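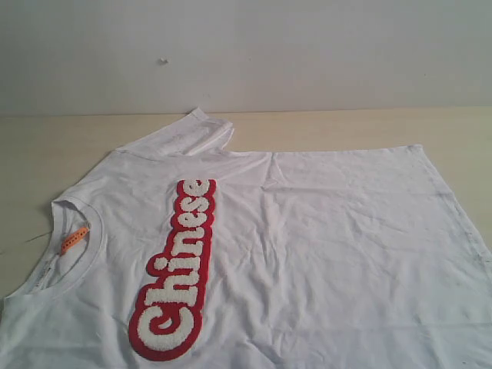 Courses > Automation and Work > Unit 5 > Handout: Folding Laundry

5.1 Why a T-shirt is a hard part

Unit 4 dealt with rigid parts: brackets, bottles, cartons. A rigid part has a position and an orientation, and once both are known the grasp can be planned. A garment has no such short description. Every fold, twist and crease is part of its state, and the state changes each time the cloth is touched.

The shirt on the table is an easy case by laundry standards. It is lying nearly flat, it is one solid color apart from the lettering, and nothing is lying on top of it. A folding program still has to settle the following before the first grasp:

- Orientation. The collar is at the left and the word on the front, "Chinese", runs from bottom to top. Most folding routines start from a shirt squared to the table, so the program must either rotate the garment or rotate its own plan.
- Sleeve state. The sleeve toward the back of the table is folded back on itself, with a slight twist. A grasp at the pointed tip takes hold of a fold. Pulling there may open the sleeve or drag the whole shoulder.
- Contrast. White cloth on pale beige gives a weak outline. Edge detection tuned on dark garments will lose parts of the hem.
- Lettering. The fuzzy white letters have a thick red border. This is the strongest edge on the garment and it is not a garment edge. Older segmentation methods often follow it.
- Stiffness. An appliqué patch bends less than the cotton around it. A fold line placed through the letters will tend to spring open or shift.

5.2 What current systems do

Saarela's survey (reading packet, item 2) separates the job into three stages: pick from a pile, flatten, fold. Folding a shirt that is already flat is close to solved in the lab. Flattening is slower and fails more often. Picking one item from a mixed pile remains the weakest stage.

In the Tredatley trial discussed in class, a two-arm cell was given 10 shirts per run. Folding from flat took 35 seconds per shirt. Starting from a crumpled shirt, the same cell needed up to 5 minutes – and a person stepped in on 2 of the 10. An experienced laundry worker does not treat flattening as a separate stage; one shake does most of it.

5.3 Household versus shop floor

A commercial laundry can restrict its input. Uniforms come in one cut, and a worker can clip each item to a feeder. The Ollier line works this way, and its output is good within those limits. A home has no feeder and no standard cut. For the household the answer at present is "not yet" – at least at a price and speed people would accept.

5.4 Exercise

Write a grasp plan for the shirt shown. State the first two contact points, the sleeve correction, and the fold lines. Mark where your plan depends on the patch. Hand in to J. Figueroa before the lab session.

Related items
Unit 4: Rigid Parts and Fixtures
Unit 6: Loading a Dishwasher
Reading packet: Saarela, Montes
Lab notes: Nwankwo gripper setup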